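About Wulmont Driving School

We teach people to drive, and we like the highway best.

That surprises some folks, so a bit of history first. Tiruwork Abdella started Wulmont with one car and a phone that she answered between lessons. Most of her students could already park, reverse and get through a four-way stop. What they wanted, almost all of them, was to stop being scared of the fast road. They had their licenses, some had been driving for years, and they were still taking the long way to work through every light in town. She began offering a two-hour lesson that was highway from start to finish, and the waiting list filled up in a month!

We now have 5 instructors and the highway lesson is still the heart of the place. We also do first lessons, test preparation, refreshers for people coming back to driving, and a night course from October on.

How we teach the open road

We start on a quiet stretch, in the middle of the morning, when traffic is light and there's time to talk. The first thing we work on is where you look. New drivers stare at the bumper ahead, or at the paint right in front of the hood. We get you looking way up the road, then back to your mirrors, then up again, until it stops feeling like a chore.
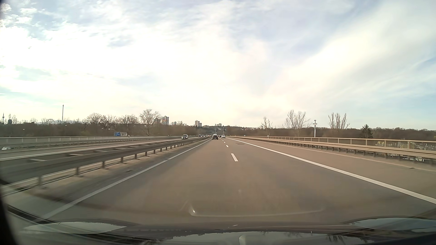
Once your eyes are up, everything else gets easier. Your hands settle down. The car quits wandering in the lane, and you begin noticing things early - a car easing over, a lane that's about to open up, a wide shoulder you could use if you ever had to. We talk a lot about shoulders and lines, by the way. A solid line and a dashed line tell you different things, and plenty of people who passed their written test with full marks have never had anyone go over it with them at speed, with the real thing rolling under the wheels.

Then comes following distance. We teach it by counting seconds past a fixed point, a post or a sign or a seam in the pavement, and we'll ask you to count out loud. Everyone feels silly for the first few minutes (the instructors do it too, so you'll have company). By the end of the lesson most students are leaving a good gap without being asked.

Lane changes get a whole lesson of their own. Mirror, signal, mirror, shoulder check, move. We do them over and over with plenty of room, and we don't rush anybody into heavy traffic to prove a point. If you'd like to spend three lessons in the right lane, that's fine with us.

Bridges, tunnels and everything with a roof on it

This is our favorite lesson to give. A lot of people grip the wheel when the road heads under something big. The light drops all at once, the walls or pillars feel close, the sound changes, and then you're back out in full sun and squinting. So we practice it. We talk through the approach well ahead of time: sunglasses, headlights, speed steady, lane chosen early, eyes on the far end where the daylight is. Then we drive through, take the next exit, come back around and do it again.

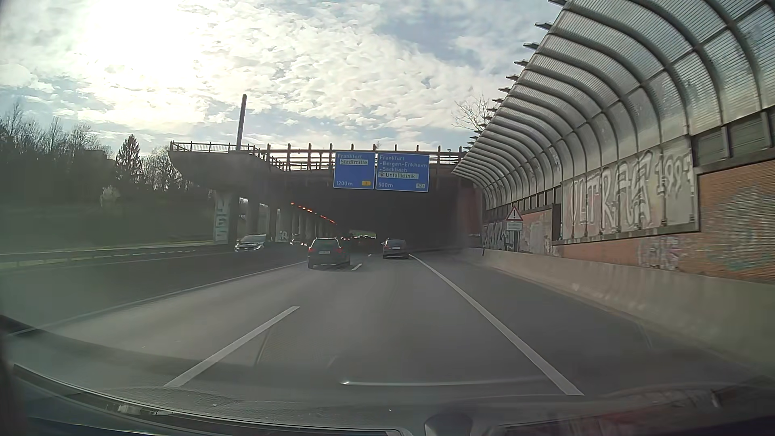 Musa Okonkwo wrote to us in August that the far opening was the piece of advice that stuck. He had been holding his breath under every long overpass for years, he said, and aiming at the light on the other side gave him something to do besides worry. He now takes the highway to visit his sister, and he added that she'd like to know when he's going to stop calling from the rest area to tell her how well it went.

Notes like that get read out loud in our office, usually more than once.

The cars and the office

We teach in small hatchbacks with dual brakes, and you can choose an automatic or a stick shift. The cars get cleaned inside every evening. If you're tall, tell us when you book and we'll send the one with the seat that goes all the way back - it makes a real difference over two hours. You're also welcome to take refresher lessons in your own car, as long as it's insured and the tires are decent.

Our office is at 32 Haveck Street, upstairs from the bakery. The door is on the side. Come up and ask questions, look at the big road map on the wall, and meet whoever is between lessons. The coffee is drinkable before 10 a.m.

Since opening we've had 2,612 students, the youngest of them sixteen and a good many of them grandparents. We'd love to meet you too.

Get our newsletter! Road tips and open lesson times, once a month. Enter your email address. Subscribe
This site uses cookies to remember your preferences. Accept | Manage settings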